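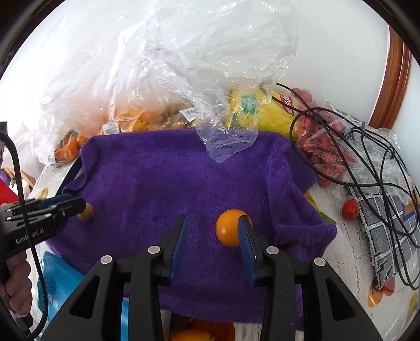 ## 3.2 Color names in the household survey

The survey was done in Drunau in April, with 106 households. Each person was asked to name the color of ordinary things at home, such as towels, fruit and cups, in their own words. We collected 3284 answers. Olga Torres and Mojtaba Rezaei coded them separately, and they discussed the cases where their codes were different.

The word "orange" was used with little doubt by all age groups. For purple the answers were much less stable, and one speaker could give up to 2 names for the same cloth (see Sarıgül and Ramalho, on textile words in Vieira). Figure 4 shows the two colors together, an orange mandarin and a purple towel. 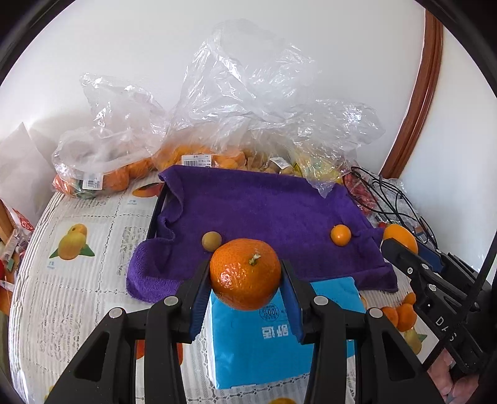 Older speakers preferred names taken from plants, for example "plum" or "eggplant". Younger speakers more often added "dark" or "light" to a basic word. We did not find the same difference for blue, and we return to this point in Section 4.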